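Suruneck Folding Cloth, Dusty Pink

Item 3843
Brand: Zistidwood
Color: dusty pink
Finish: short pile on the face, flat weave on the back
Size: 50 x 31 inches
Care: machine wash cold, tumble dry low

The Suruneck is a cloth for folding laundry on. Spread it over a table, a bed or the top of a dryer and fold straight onto it. The short pile gives the fabric some grip, so a pant leg stays where you lay it while you bring the other one over. It also keeps zippers and rivets off a painted or polished surface.

The cloth has no padding and is not heat resistant. Do not iron on it. If you need a surface for pressing, see the Ambaye pressing mat, sold separately.
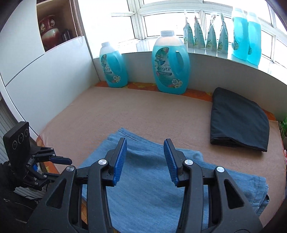 Suruneck in dusty pink, with folded light blue jeans and a folded dark charcoal garment.

Wash the cloth once by itself before you use it. The pile sheds a little lint in the first wash. After that it can go in with towels of a similar color. Dark denim may leave dye on the cloth if it is folded damp, so let new jeans dry all the way first.

Fold the cloth in thirds to store it, pile side in. It fits on a standard closet shelf or in the Briterov drawer organizer (item 271).

Sold as a single cloth. Clothing not included. Unused cloths can be returned within 31 days in the original wrap. Washed cloths can be exchanged only if there is a fault in the weave or the edge stitching.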